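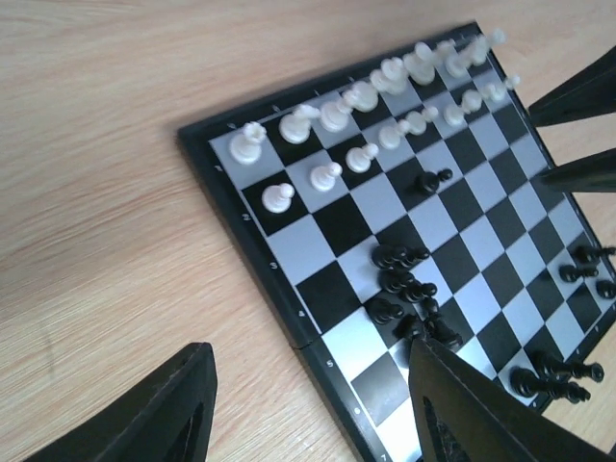 Folding magnetic travel board with the white pieces on their home ranks.

Ferrite at Vovska: Notes from the Timell Works Open Day

Jun 24, 2019

Timell opens its Vovska works to visitors once a year. The plant makes small ceramic magnets, mostly discs and short rods, for cabinet catches, whiteboard buttons, door contacts, toys and travel games. It does not make anything a customer would recognize by name. The magnets leave in bulk cartons and disappear into other companies' products.

The tour follows the material from the powder store to the packing room. Visitors are given safety glasses and shoe covers at the gate. Anyone with a pacemaker is asked to stay out of the last hall, where the magnetizing is done, and can wait in the front office instead. Watches and bank cards go into a locker.

Raw material arrives as iron oxide and strontium carbonate in large woven sacks. The two are weighed, blended and calcined to form the ferrite compound, which comes out of the calciner as dark, hard granules. These are crushed and then milled in water for many hours. Particle size at this stage has more effect on the finished magnet than anything done later. Too coarse, and coercivity drops. Too fine, and the slurry is slow to drain and the pressed parts tend to laminate. The mill operator pulls a sample at fixed intervals and walks it to a bench instrument in the next room. The results are still written in a paper log, which is also scanned at the end of each shift.

For small discs the slurry is spray dried to a free-flowing powder with a little binder in it. The powder is dusty and stains everything a dull reddish gray, including the handrails. Extraction hoods were running over the hoppers and the air was acceptable, though the floor in this area was slick in places and could have used more matting. 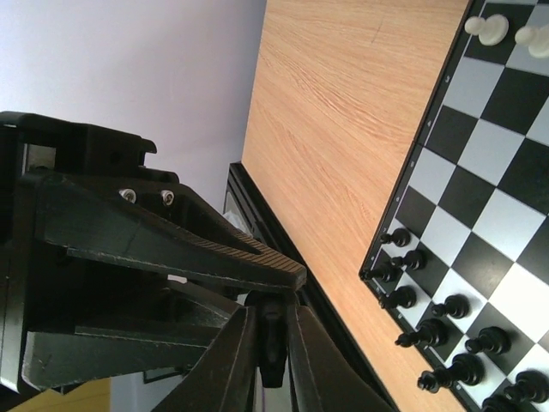
Loretta Brannigan
Contributing Editor, Materials and Processes

Pressing takes place in a long low hall known as the Baird building, after the company that put it up. The floor area is 1326 square meters, and most of it is taken by mechanical presses and the racks between them. The parts for games and catches are isotropic grades, pressed without an aligning field. They are weaker than the oriented grades but can be magnetized in any direction, and the tooling is simple. A disc for a small playing piece only has to hold against a thin steel sheet under a printed surface, so the weaker grade is enough.

Die wear is the main cost in this hall. Ferrite powder is abrasive, and the carbide die liners are pulled and measured on a schedule. A worn liner gives a part with a slight barrel shape, which then jams in the feed track at the grinder. Our guide passed around a scrapped liner with a visible step worn into the bore. The green parts themselves are fragile. They have the strength of blackboard chalk, and the edges crumble under a fingernail.

From the presses the parts go to the kilns on ceramic plates. There are two, both electric, both continuous pusher types. A full charge of the smallest disc size is more than 3788 pieces per car. The cars move through preheat, soak and cooling zones over most of a day. Binder burns off in the first zone, and the exhaust from that section is ducted separately. The parts shrink considerably as they densify, and the amount varies with press density, so a poorly filled die shows up again here as an undersized part. Cooling is deliberately slow. Ferrite has low tensile strength and poor resistance to thermal shock, and a part cooled too fast will crack through the middle, sometimes not until it reaches the grinder.

I asked about energy. Timell is adding heat recovery to the kiln exhaust, to be commissioned in October, with the recovered heat sent to the spray dryer. The ductwork was already hung but not connected. No payback figure was offered.

Grinding is done wet, between flat wheels. Only the two faces are ground. The outside diameter is left as fired, and customers are expected to design the pocket in their plastic part with that in mind. A molder who specifies a tight press fit around an as-fired ceramic disc will split some of the discs or some of the plastic. Most use a loose pocket and a drop of adhesive, or close the pocket with a disc of felt. 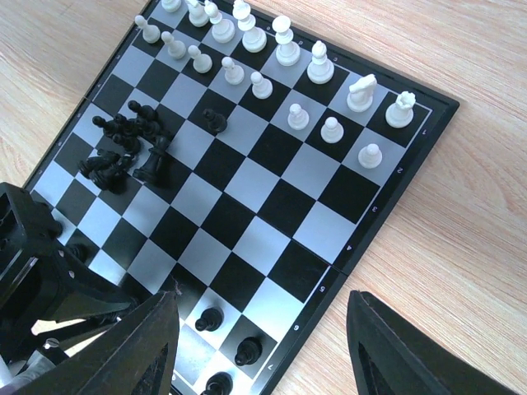
The grinding sludge is dewatered in a filter press and returned to the mill, where it can make up a small share of the batch. The filter cake is checked for wheel grit first. Water is settled and reused on site, with a bleed to drain. The settling tanks are outdoors and were the least interesting stop on the tour, but the route passes them on the way to the last hall.

Parts are not magnetized until the end. Unmagnetized discs can be washed, dried, sorted and counted by weight like any other small hard part. Once magnetized they stick to each other, to the feeders and to every bit of grinding dust in the room. Some customers take them unmagnetized and do this step after assembly. For the rest, Timell runs the discs through a fixture where a capacitor bank is discharged into a coil. The pulse is short and makes a dull knock. Samples are then checked on a fluxmeter and for pull force on a steel plate.

The display in the packing room was given over to Huvasum, a thin coated disc the company is now offering for items handled by children. The coating is a polymer film meant to contain chips if the ceramic breaks. Film thickness adds directly to the air gap and so reduces holding force. On the sample card the coated disc held noticeably less than the bare one of the same size, and the data sheet says as much. For a light piece on a flat sheet the loss should not matter.

The tour took most of the morning. Signs are clear, and the guides answered process questions directly, except on powder composition, where they declined. The parking lot is small and fills early. A bus runs from Vovska station and stops opposite the gate. Sturdy shoes are advisable, and light-colored trousers are not.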